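Open Afternoon at Stoleck, Kilteswood

We drove over to Kilteswood in May for the open afternoon at Stoleck, and I'm so glad we did, even with the 48 minutes behind a hay truck! They do sorting trays and bins there, mostly for the Lavow line, and you get to wander right up to the benches and ask whatever you like. My favorite stop was the used-bin table, where gray bins that have seen plenty of service sit out on pale wood so you can look them over up close. I have a soft spot for worn things (my kitchen will tell you so), and I could have stayed there until closing, looking at the scrapes and the patched seams.
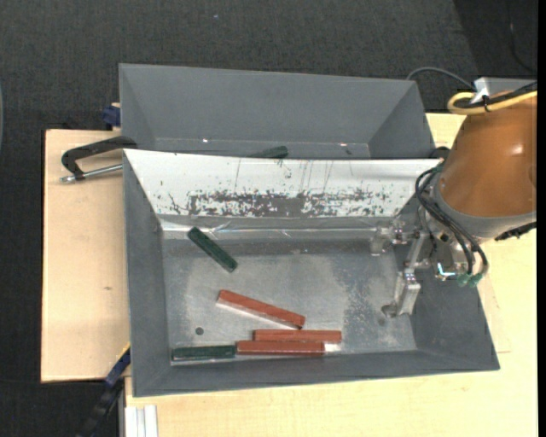
Coffee was in the Beaudoin room next door, with very good lemon bars, and we bought 4 small trays for the garden shed on the way out. The shop closes at five, so go there first.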